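보낸 사람: Xiaoqing Hao
받는 사람: 생활기술 번역 메일링 리스트
날짜: 2020년 6월 10일 수요일
제목: Re: [생활번역] 표준 용어집 통일안에 대하여

Isamu Sekiguchi 님이 쓰신 글:
> 지난 4월에 말씀드린 대로, Lekcombe 용어집을 이 리스트의 기본 용어집으로
> 삼자는 제안을 다시 올립니다. 현재 표제어는 2,000개이고, 가전과 주방,
> 수선 분야는 거의 다 채워졌습니다. 용어가 사람마다 다르면 독자가
> 혼란스러워하고, 감수하는 쪽도 같은 지적을 되풀이하게 됩니다.
> 이번 기회에 한 단어에는 한 번역어만 쓰기로 정하고, 기존 문서도
> 차례로 고쳐 나갔으면 합니다. 일괄 치환 도구는 Mio Chiba 님이
> 만들어 두셨으니 손이 많이 가지는 않을 겁니다.
> 반대 의견이 없으면 다음 주부터 적용하겠습니다.

반대 의견이 없으면, 이라고 하셔서 씁니다. 저는 반대합니다. 적어도 지금 모양 그대로는요.

용어집이 쓸모없다는 얘기를 하려는 건 아닙니다. 저도 작업할 때 Lekcombe 파일을 옆에 띄워 놓고 하고, 덕을 본 적도 많습니다. 수선 분야의 바느질 용어는 누가 정리하셨는지 몰라도 정말 잘되어 있더군요. 공그르기와 감침질을 구분해서 예문까지 달아 놓은 걸 보고 한참 들여다봤습니다. 그런데 참고하라고 만든 목록과 어기면 고쳐야 하는 목록은 전혀 다른 물건입니다. 제안서에는 그 둘을 왜 같은 것으로 봐도 되는지 설명이 한 줄도 없습니다.

먼저 "독자가 혼란스러워한다"는 대목부터 묻고 싶습니다. 어느 독자가요? 4월에도 같은 말씀이 있었고 그때도 Cường Khương 님이 근거를 물으셨는데, 답은 "다들 그렇게 느끼지 않느냐"였습니다. 저는 그렇게 느끼지 않습니다. 우리한테 들어온 독자 메일을 제가 받아서 정리하고 있으니 조금은 말할 자격이 있다고 생각합니다. 지금까지 모인 메일이 94통인데, 용어가 문서마다 다르다고 불평한 메일은 7통입니다. 그중에는 맞춤법을 지적하다가 용어 얘기를 덧붙인 것도 섞여 있습니다. 나머지는 대부분 문장이 어렵다, 무슨 부품을 말하는지 모르겠다, 순서가 뒤바뀐 것 같다, 이런 얘기입니다. 물론 메일을 보내는 사람이 독자 전체를 대표하지는 않습니다. 그래도 없는 근거보다는 낫겠지요.

"무슨 부품을 말하는지 모르겠다"는 불평을 저는 무겁게 봅니다. 이건 통일로 풀리는 문제가 아닙니다. 틀린 말로 통일해 놓으면 모든 문서에서 똑같이 모르게 될 뿐입니다.

예를 들어 보겠습니다. 용어집은 영어의 door를 가전 분야에서 전부 "문"으로 옮기라고 합니다. 냉장고라면 괜찮습니다. 그런데 드럼 세탁기 문서를 옮기다 보면 door, door frame, door glass, door window가 한 문단 안에 줄줄이 나옵니다. 용어집을 따르면 "문", "문틀", "문 유리", "문 창"이 됩니다. 여기서 "문틀"이 제일 문제입니다. 한국어로 문틀이라고 하면 백이면 백, 문짝이 아니라 문이 달리는 쪽을 떠올립니다. 원문의 door frame은 유리를 물고 있는 둥근 테, 그러니까 문짝과 함께 열리는 부분을 가리킬 때가 많고요. Calov 설명서 번역에서 "문틀을 닦으십시오"를 읽고 본체 쪽만 열심히 닦았다는 독자 메일이 실제로 있습니다. 우리 쪽 책임입니다.

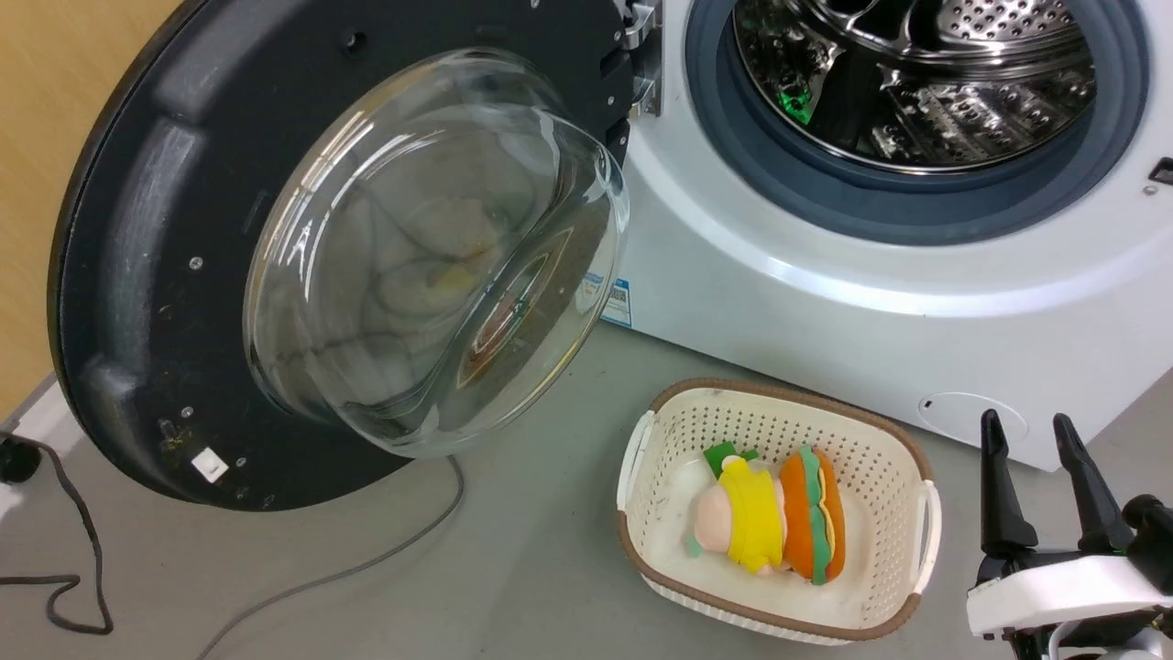 문을 연 드럼 세탁기. 바깥쪽으로 불룩한 투명 유리를 검고 둥근 테가 두르고 있다. 용어집대로라면 이 테가 "문틀"이다.

저라면 "문 테두리"라고 쓰겠습니다. 같은 문서에서 본체 쪽을 가리킬 때는 "투입구 둘레" 정도로 풀고요. Isamu Arai 님은 "도어 프레임"을 그냥 쓰자고 하셨는데, 정비하는 사람들이 읽는 문서라면 그게 맞을 수도 있다고 봅니다. 제가 하고 싶은 말이 바로 이겁니다. 읽는 사람이 누구냐에 따라 답이 갈리는 단어가 있고, 그런 단어에 답을 하나만 적어 두면 누군가는 반드시 틀린 안내를 받습니다.

주방 쪽도 마찬가지입니다. pan 항목을 보니 "팬" 하나로 정리되어 있습니다. 빵틀도 팬, 프라이팬도 팬, 저울 접시도 팬입니다. Higuchi 제빵 안내문에서 반죽을 팬에 올리라고 하면 초보자는 무엇을 꺼내야 합니까? 비고란에 "문맥에 따라 판단"이라고 적혀 있던데, 판단해도 된다면 통일이 아니고, 판단하면 안 된다면 비고란이 왜 있는지 모르겠습니다.

다음은 일괄 치환입니다. Mio Chiba 님의 도구를 흠잡으려는 게 아닙니다. 설명을 읽어 보니 꼼꼼하게 만드셨고, 조사까지 맞춰 주는 부분은 감탄했습니다. 하지만 도구는 시킨 일을 할 뿐이고, 저는 시키려는 일이 의심스럽습니다. 시험 삼아 Bandis 재봉틀 문서 묶음의 사본에 돌려 봤습니다. 바뀐 곳이 300군데 나왔습니다. 전부 다 보지는 못했고 앞부분만 훑었는데, 그것만으로도 걸리는 데가 여럿 있었습니다. "실을 걸다"가 "실을 장착하다"로 바뀌었습니다. "밑실이 엉키면"은 "하사가 엉키면"이 됐는데, 현장에서 하사라고 부르는 분들이 있는 건 압니다만 집에서 처음 재봉틀을 만지는 분이 그 말을 알까요. 원래 번역자가 고민해서 고른 쉬운 말이 한 번에 날아간 겁니다. 게다가 바뀐 자리에 아무 표시가 남지 않아서 되돌리려면 옛 파일과 하나씩 대조해야 합니다.

"손이 많이 가지 않는다"는 말씀도 그래서 믿기 어렵습니다. 치환 버튼을 누르는 손은 적게 가겠지요. 바뀐 자리를 읽고 확인하는 손은 계산에 들어 있지 않은 것 같습니다. 누가 합니까? 감수자가 같은 지적을 되풀이하기 힘들어서 시작한 일인데, 감수자에게 문서 전체를 다시 읽으라고 하는 셈입니다.

하나 더 있습니다. 2,000개라는 숫자가 제안서에 자랑처럼 들어가 있는데, 그 가운데 예문이 달린 표제어가 얼마나 되는지는 나와 있지 않습니다. 제가 아무 데나 펼쳐 본 쪽에는 예문도 출처도 없이 단어만 짝지어 놓은 것이 더 많았습니다. 출처가 없으면 왜 이 번역어가 뽑혔는지 따질 수가 없습니다. 누군가 옛날에 한 번 그렇게 옮겼고, 그걸 다음 사람이 베끼고, 그러다 표준이 된 단어가 적지 않을 거라고 저는 의심합니다. 아니라면 출처를 보여 주시면 됩니다.

반대만 하고 끝내면 욕을 먹을 테니 제 쪽 생각도 적습니다.

용어집은 지금처럼 참고 자료로 두되, 정말로 하나만 써야 하는 항목을 따로 뽑았으면 합니다. 안전 경고에 나오는 말, 단위, 버튼에 인쇄된 글자 같은 것들입니다. 이런 건 저도 통일에 찬성합니다. "위험"과 "경고"와 "주의"를 번역자마다 섞어 쓰는 건 정말로 곤란합니다.

나머지는 한 문서 안에서만 같은 말을 쓰도록 하고, 번역자가 문서 머리에 자기가 고른 말을 적어 두면 됩니다. 감수자는 그 목록을 보고 그 안에서 어긋나는 것만 지적하면 되고요. Cường Khương 님이 조리도구 문서에서 이미 그렇게 하고 계신데, 제가 감수해 보니 편했습니다.

일괄 치환은 기존 문서에 쓰지 않았으면 합니다. 꼭 써야 한다면 바꾸지는 말고 후보 자리만 뽑아 주는 방식으로 해 주십시오. Mio Chiba 님, 그렇게 고치는 게 어려운 일인지 알려 주시면 고맙겠습니다. 제가 몰라서 묻는 겁니다.

다음 주 적용은 너무 이릅니다. 이 리스트에는 메일을 몰아서 읽는 분들이 많고, 답이 없다고 찬성으로 세는 방식도 저는 마음에 들지 않습니다. 최소한 door와 pan 두 항목만이라도 먼저 여기서 이야기해 보고 정합시다. Bandis 사본을 치환한 결과는 달라고 하시는 분께 따로 보내 드리겠습니다.

Xiaoqing Hao 드림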